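4.2 Ort und Unterlage: Obst auf dem Couchtisch

Die bisherigen Abschnitte behandelten das Obst in der Küche, also in Räumen, in denen Lebensmittel ohnehin gelagert und verarbeitet werden. Ein Teil der Haushalte bewahrt frisches Obst jedoch im Wohnzimmer auf, meist auf dem Couchtisch, seltener auf einer Anrichte oder einem Beistelltisch. In den Protokollen der 172 Haushalte aus Hinimgate und Stesudgate ist dieser Ort gesondert vermerkt. Er wurde im Erhebungsbogen zunächst unter »Sonstiges« geführt und erst nach dem Vortest als eigene Kategorie aufgenommen, nachdem sich gezeigt hatte, dass die Angaben unter »Sonstiges« fast immer den Couchtisch meinten.

Für die Auswertung unterscheiden wir zwischen dem Ort (Raum und Möbel), der Unterlage (Schale, Tablett, Teller, Korb oder keine) und der Lage auf der Möbelfläche (Mitte, Rand, Ende). Die drei Merkmale wurden getrennt kodiert. In der älteren Literatur zur häuslichen Vorratshaltung werden Ort und Unterlage häufig zusammengezogen, etwa in Wendungen wie »in der Obstschale auf dem Tisch«. Für die hier verfolgte Fragestellung ist das ungünstig. Eine Schale kann im Lauf eines Tages mehrmals den Raum wechseln, ein einzelner Apfel auf der Tischplatte dagegen gehört zu keiner Unterlage und wird in solchen Beschreibungen leicht übersehen.

Die Unterlage wurde nach ihrer Form bestimmt, die von den Bewohnern gewählte Bezeichnung blieb außer Betracht. Als Schale gilt ein Gefäß mit gewölbtem oder tiefem Innenraum, in dem Früchte aufeinander zu liegen kommen. Als Tablett gilt eine ebene Fläche mit umlaufendem, erhöhtem Rand. Teller ohne nennenswerten Rand wurden eigens erfasst, ebenso Körbe. Zweifelsfälle, vor allem tiefe Tabletts und flache Schalen, wurden von zwei Personen unabhängig kodiert und bei abweichendem Ergebnis noch einmal gemeinsam durchgesehen. Der Unterschied ist praktisch von Bedeutung: In der Schale verdeckt die obere Lage die untere, auf dem Tablett liegen die Früchte in der Regel nebeneinander und sind von jedem Sitzplatz aus zu unterscheiden. Abbildung 4 und Abbildung 5 zeigen die für diesen Abschnitt maßgeblichen Anordnungen.
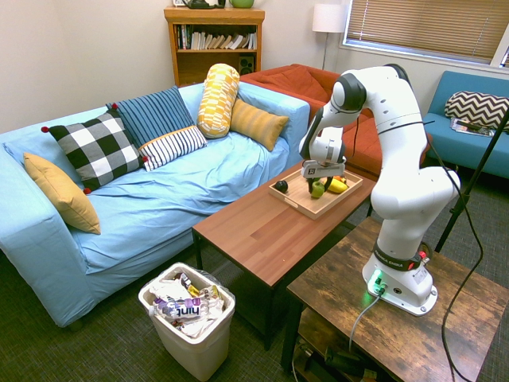 Die Lage auf der Möbelfläche wurde immer im Verhältnis zur Sitzgelegenheit bestimmt. Ein Couchtisch wird von mehreren Seiten benutzt, er dient als Ablage für Gläser, Zeitschriften und Fernbedienungen, und das Obst konkurriert mit diesen Gegenständen um Platz. In Abbildung 4 steht das Tablett am Ende des Tisches, mit einem grünen Apfel in der Mitte und einer Banane in Richtung des einen Endes; die übrige Platte ist frei. Wir bezeichnen diese Lage als Endlage. Sie kam in den Protokollen vor allem bei länglichen Tischen vor, die parallel oder schräg zu einem breiten Sofa stehen. Bei quadratischen und runden Tischen überwog die Mittellage. Die Randlage, bei der die Unterlage dicht an einer Längsseite steht, wurde von den Befragten meist als vorübergehend beschrieben: Man habe die Schale zur Seite geschoben, um zu essen oder etwas auf dem Tisch auszubreiten.

Aus der Endlage ergibt sich, dass nicht alle Sitzplätze gleich weit vom Obst entfernt sind. Auf einem Sofa, dessen Rückenlehne über die ganze Breite mit Kissen belegt ist, rücken die Sitzenden zudem nach vorn, und der Abstand zur Tischkante verringert sich. Wir haben die Sitztiefe aus diesem Grund nicht aus den Maßen des Möbels übernommen. Sie wurde mit der tatsächlich vorhandenen Ausstattung gemessen, also mit Kissen, Decken und Überwürfen. Bei lose aufliegenden Hussen war die Vorderkante der Sitzfläche nicht immer eindeutig. In diesen Fällen wurde an der Stelle gemessen, an der der Stoff nach unten fällt.

Die Füllung der Unterlage wurde nach Fruchtarten und nach Gewicht erfasst. Für das Wohnzimmer wurde eine Obergrenze von 500 Gramm als »kleine Füllung« festgelegt. Alles darüber gilt als Vorrat, auch dann, wenn die Befragten von Dekoration sprachen. Die Grenze ist eine Setzung und wurde im Vortest mit der Küchenwaage der jeweiligen Haushalte geprüft. Sie trennt brauchbar zwischen Anordnungen, bei denen wenige einzelne Früchte bereitliegen, und solchen, bei denen der gesamte Einkauf in den Wohnraum gestellt wird. Gemischte kleine Füllungen fanden sich auf Tabletts häufiger als in Schalen. Die Befragten nannten dafür zwei Gründe, die sich nicht ausschließen. Verschiedene Fruchtarten ließen sich auf einer ebenen Fläche auseinanderhalten, und druckempfindliches Obst müsse nicht unter Äpfeln liegen. Ob die Bananen den Reifeverlauf der Nachbarfrüchte merklich beeinflussen, wurde nicht untersucht. In den Gesprächen kam dieser Punkt regelmäßig auf, mit sehr unterschiedlichen Folgerungen für die eigene Praxis. Einige Haushalte legten Bananen grundsätzlich getrennt, andere nahmen die schnellere Reifung in Kauf oder wünschten sie sich.

Schwieriger als die Füllung war der Umgang mit Früchten zu kodieren, die außerhalb der Unterlage lagen. Im Erhebungsinstrument Storesora, mit dem die Haushalte ihre Eintragungen vornahmen, gab es dafür anfangs kein Feld. Mehrere Teilnehmende trugen solche Früchte unter der nächstgelegenen Unterlage ein, andere ließen sie weg. Nach der Überarbeitung stand die Kategorie »lose auf der Fläche« zur Verfügung, mit einem Zusatz für die Nähe zur Unterlage. Als unterlagennah gilt eine Frucht, wenn sie ohne Standortwechsel mit derselben Bewegung erreicht werden kann wie das Obst auf der Unterlage selbst.

Ein Beispiel für die unterlagennahe Position gibt Abbildung 5. Ein einzelner grüner Apfel liegt dort auf der hellen, aus schmalen Holzstreifen zusammengesetzten Platte, ein Stück davon entfernt beginnt der Rand eines hellen Holztabletts. Am Apfel ist noch der Rand eines weißen Aufklebers zu erkennen. Aufkleber wurden im Protokoll als eigenes Merkmal geführt. Sie geben einen Anhaltspunkt dafür, wie das Obst nach dem Einkauf behandelt wurde, wobei wir diesen Hinweis vorsichtig verwenden: Manche Haushalte entfernen die Aufkleber beim Einräumen, manche erst unmittelbar vor dem Essen, und ein verbliebener Aufkleber schließt nicht aus, dass die Frucht gewaschen wurde. Kleine bräunliche Flecken auf der Schale, wie sie derselbe Apfel aufweist, wurden nicht als Mangel gewertet. Im Protokoll gilt eine Frucht erst dann als beeinträchtigt, wenn die Schale verletzt ist oder eine Stelle auf Druck nachgibt.

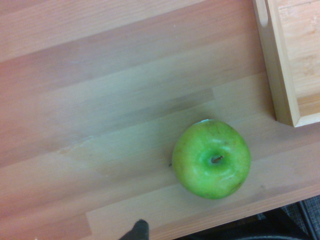

Warum wurde den Haushalten keine einheitliche Unterlage vorgegeben?

Die Unterlage war selbst Gegenstand der Untersuchung. Eine gestellte Schale hätte die Messung der Entfernungen vereinfacht, zugleich aber das Merkmal festgelegt, dessen Verteilung beschrieben werden sollte. Im Vortest hatten 4 Haushalte ein geliehenes Tablett erhalten. Zwei davon stellten es nach wenigen Tagen in den Schrank zurück und kehrten zu ihrer eigenen Schale zurück, womit die Eintragungen nicht mehr vergleichbar waren. In der Haupterhebung blieb die Wahl deshalb den Teilnehmenden überlassen.

Über die Erhebungsdauer von neun Wochen zeigte sich beim losen Obst ein anderer Verlauf als bei dem auf der Unterlage. Lose Früchte lagen selten länger als einen Tag am selben Platz. Sie wurden gegessen, zurückgelegt oder in einen anderen Raum mitgenommen, wobei sich diese drei Möglichkeiten aus den Eintragungen nicht immer trennen lassen. Früchte auf Tabletts und in Schalen blieben länger liegen, in Schalen wiederum länger als auf Tabletts. Der Unterschied zwischen Schale und Tablett verringert sich deutlich, wenn man nur kleine Füllungen betrachtet. Ein Teil davon dürfte also auf die Menge zurückgehen und nicht auf die Form des Gefäßes.

Zwischen den beiden Erhebungsgebieten bestanden Unterschiede, die wir vor allem auf die Grundrisse zurückführen. In Hinimgate überwiegen Wohnungen mit abgetrennter Küche. Wer dort im Wohnzimmer Obst anbieten oder selbst essen möchte, muss es hinübertragen, und das Tablett war als Transportmittel entsprechend verbreitet. In Stesudgate sind Küche und Wohnraum häufiger verbunden, und die Unterlage blieb öfter an der Grenze zwischen beiden Bereichen stehen, etwa auf einer Theke oder am küchenseitigen Ende des Esstisches. Der Couchtisch wurde hier eher mit einzelnen Früchten belegt, die jemand mitgebracht hatte. Für die Zuordnung der offenen Grundrisse haben wir das Raumschema nach Charbonneau verwendet, das den Sitzbereich auch ohne trennende Wand als eigenen Raum führt.

Einschränkend ist festzuhalten, dass die Eintragungen tagsüber dichter sind als am Abend. Gerade in den Abendstunden wird der Couchtisch am stärksten genutzt, und das Verschieben der Unterlage dürfte in dieser Zeit häufiger vorkommen, als die Protokolle erkennen lassen. Für die Lage auf der Möbelfläche haben wir daher ausschließlich die Morgeneinträge ausgewertet, in denen der Tisch meist noch so stand, wie er am Vorabend verlassen worden war. Die Angaben zur Füllung stützen sich auf alle Einträge. Wie sich Ort, Unterlage und Lage zum täglichen Verzehr verhalten, wird in Abschnitt 4.3 getrennt für Haushalte mit und ohne Kinder dargestellt.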